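September
by Noelia Cabello

I have become a person with opinions about cleaning cloths, and I'm so happy about it that I'm going to give it a whole post.

It started with the marmalade. Regular readers know I make one enormous batch a year (29 jars this time, my best yet!) and then spend weeks finding bits of it on every flat surface I own. For years I went at those spots with paper towels. A paper towel on dried sugar is hopeless. It tears, it leaves fuzz, and then you have a sticky patch with paper in it and you're picking at it with a fingernail at 10:30 at night.

Then Chantal Marchand came over for lunch, watched me do this for a minute, and told me to stop scrubbing. Lay a damp cloth over the spot, go drink your coffee, come back and lift. I tried it that same afternoon and the whole crusty mess came up in one pass. I was thrilled. I called my brother about it.

So now I have a drawer of microfiber, and I've been learning what the different kinds are good for. A small cloth folded flat is what I like for drips and smears, with a clean side saved for the second wipe. The big shaggy ones are for drying off afterward, and I love those most of all, the thick pile with the blue and white stripes. They feel like a bathrobe.

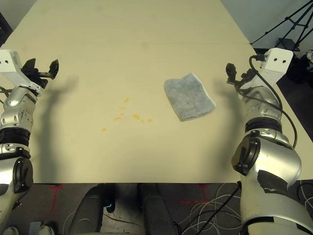
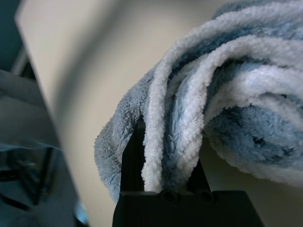 My method, for anyone with a sugary table of their own: warm water, one small drop of dish soap, wring the cloth until it stops dripping. Set it down on the worst spot and wait five minutes. Wipe in toward the middle of the mess so you aren't painting it across the clean part (I did this for years, in big proud circles). Fold to a fresh side and go again with plain water. Then dry it, and please do dry it, even if the table looks fine. On a pale top the leftover soap dries into a cloudy film and you'll see it every time the sun comes in.

If your table has a seam or a joint in it, run the edge of the cloth along there too. Mine had what I believe was two winters of honey in it. Abilio Pacheco, who refinished my old table, uses a wooden toothpick for this, and I've stolen the idea.

Washing them is easy once you know the rules. Microfiber goes in with microfiber and nothing else. I did one load with a cotton bath mat and the lint has never left. No fabric softener, low heat or just over the back of a chair. The shaggy ones take forever to dry all the way through, so shake them out hard first and don't leave them bunched up in the basket, or they get that smell.

I haven't solved turmeric. Lemon juice helped a little, baking soda helped a little, and there's still a faint yellow ring by my usual seat from a curry in the spring. If you have a trick that's safe on a light surface, put it in the comments, I'll try anything! Next up I want to talk about jar labels and how to get the glue off, and I've already got a row of empties soaking in the sink.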